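# Chapter 6: From Tracks to Trajectories

When I started teaching this material, I opened with the math. Bad idea! By the second week half the class could write down a rigid transform and hardly anyone could say what it was for. So we'll begin at the table this time, with two cups and a wire basket, and let the equations turn up when we need them.

The job sounds tiny. One cup stands in the basket, the other on the bare wood beside it, and we want software that can learn where a gripper has to go to handle either one. Each hand-held gripper carries a white marker plate, and the whole first half of this chapter is about turning the dots on that plate into a position and an orientation you can trust. 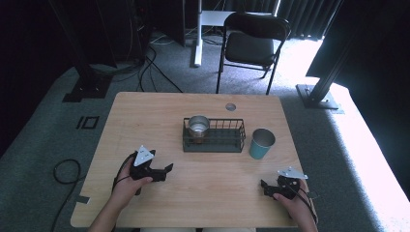

Müzeyyen Yurt wrote in the margin of my draft that I was skipping the hard part: two grippers means two tracks, and if their clocks disagree by even a little, the planner learns a motion that no pair of hands ever made. She's right, and it's why Section 6.2 (on time alignment) now comes before the section on filtering. Please don't skip it, however much you like Kalman filters.

Our running data set for the chapter is called Jultberg. It has 2,088 recorded segments, and 1,153 of them survive the cleanup script you'll write in Exercise 6.4. That surprised me the first time – I had expected to lose a handful. Most of what goes is dull stuff: dropped marker readings, a start time in the wrong column, a pose that jumps across the table between one sample and the next.

Then there's the second point of view, the camera on the gripper itself. A marker track tells you where the tool is, but it has nothing to say about the cup. For that we need pixels, and we need to know how the camera sits relative to the fingers (hand-eye calibration, Section 6.5, bring coffee). 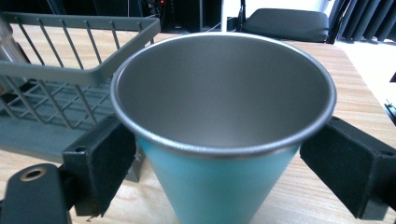 *Figure 6.2. Gripper camera view, both fingers on the teal cup just below the rim.*

Before you read on, load the first 50 segments and plot the left and right tracks on the same axes. Don't smooth anything yet. Just look for places where the lines do something a wrist couldn't, and write down the segment numbers, as we'll need them in 6.1.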